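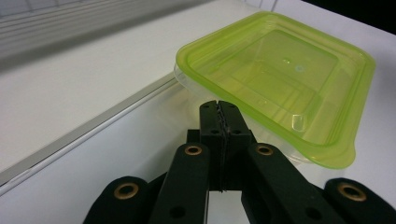 # Speaker notes: "Building a gripper on a shared bench"

Oltanthorpe, 6 Oct 2024

**Opening (don't rush this)**

Good afternoon, everyone, and thank you for giving up a Sunday. Wait for the chairs to settle. The kettle at the back is on and the biscuits are for eating, so please do get up whenever you like — I won't be offended, I talk for a long time and I know it.

Say what the talk is: how I built a hand gripper at the Rowlands workshop, what I'd do again, and what I'd leave well alone. I'm no engineer. I came to this from mending clocks and the odd sewing machine, and I still think of most of it as clock work with bigger parts.

Ask who has built something with a hinge in it. (Usually plenty of hands. A garden gate counts!)

**Why a gripper**

I started out wanting a whole arm, as everybody does. I had a drawing with six joints and a budget that made me go and lie down. Somebody at the workshop told me, very kindly, to build the bit that touches things first and worry about the arm afterwards, and I've been grateful ever since. If the fingers can't hold a sandwich box, it makes no odds how cleverly the arm carries them to it.

So I called it Marby, after the lane the workshop is on, and gave it a bench to itself from December onwards.

**The linkage**

Take this slowly and use the cardboard model.

- Each finger rides on two arms, an inner and an outer. Push the cardboard ones about so people can see the finger stay upright as it moves across.
- With only one arm to each side the finger would swing like a door, and the tips would meet at an angle. My first one did exactly this and pinched everything like a crab.
- The pivots matter more than anything else I'll say today. I ran the first set plastic on plastic, with a bolt straight through, and after 300 squeezes there was enough slop to rattle. There's a brass ring in each arm now, pressed in with the vice.
- Pass round the worn arm and the good arm. Remember to get them back this time.

On bolts: do them up until the joint stops moving, then back off a touch. I used to do them up and leave them, and then spend the evening wondering why the motor was getting hot.

**The fingers**

Flat fingers, with a thin strip down the inside of each for grip. I tried bicycle inner tube, a bit of rubber glove and the feet off an old radio. The inner tube won, although it needs a good scrub with washing-up liquid first or it will slide off whatever you're holding.

The two fingers don't have to meet perfectly. I lost two weekends filing them to close like a bank vault, and the strip would have taken up the difference by itself. Leave them a little uneven and get on with your life.

**Things to pick up**

This is the part people ask about, so leave time for it. My test items came out of the kitchen drawer, and see-through food tubs turned out to be the best teachers of the lot:

- The rim is a lovely place to grab, but a thick rounded one wants the finger to come down over it squarely. Come in at a slant and you'll push the tub along the table.
- A tab at the corner is tempting. Try it, by all means, but the weight hangs off to one side and the whole tub wants to turn.
- Smooth sides need more squeeze than you'd think, and thin sides need less. Start gently and work up.

I do 50 goes at each item and write every one down in a notebook, good or bad. By last month the notebook had 2,000 lines in it. It's dull to read and I wouldn't be without it.

**The Drumis board**

Keep this short, half the room won't mind about electronics. The Drumis is the little controller we put together at the workshop, and it runs on 12 volts. It opens, it closes, and it stops when the motor starts to strain. Wire the stop first. Mention the fuse. Mention the fuse again.

**Sharing a workshop**

Label your box. Sweep up your filings, brass especially, as it gets into other people's varnish. And if you borrow the small reamer, please put it back on its hook — I say this with love, and I'm looking at the whole room.

**Questions**

Likely ones: what did it cost (have the receipts ready), can it hold an egg (boiled, yes), will there be an arm (I'm drawing one, with fewer joints). Drawings are in the folder by the door, take a set home with you.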